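Gekano Earbuds Help | Frequently Asked Questions | Plitthorpe Repair and Spare Parts

Questions about cases and single earbuds

Do you sell the charging case without earbuds?
Yes. The empty case is part number 178. It fits all Gekano models with a short stem.

The lid of my case came off. Must I buy a new case?
Not always. Please put the lid and the base together on a flat table and look at the hinge side of both. If the plastic is not broken, we can join them again for a small fee.

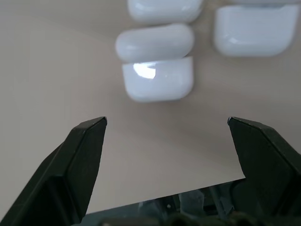
Please do not use glue. Glue can go into the charging contacts, and then we cannot accept the case for repair.

How can I keep several pairs from mixing?
We recommend shallow trays in different colors. Keep one color for earbuds you have checked and another for those which still wait. Leave the closed cases beside the trays until the earbuds are ready to go in.
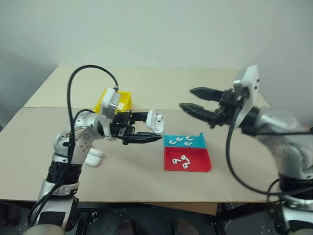

Left and right earbuds look very similar when they lie flat. Read the small letter on the stem before you put them in the case.

What can I use for cleaning?
A dry soft brush is enough. The Wirar brush, part number 66, is sold in our shop. Please keep water away from the case.

How long does a repair take?
Most lid repairs are finished in one week. In April we close for stock checking, so it can take longer.

Can I send many cases in one package?
Yes, up to 54 pieces. For more, please write to us first.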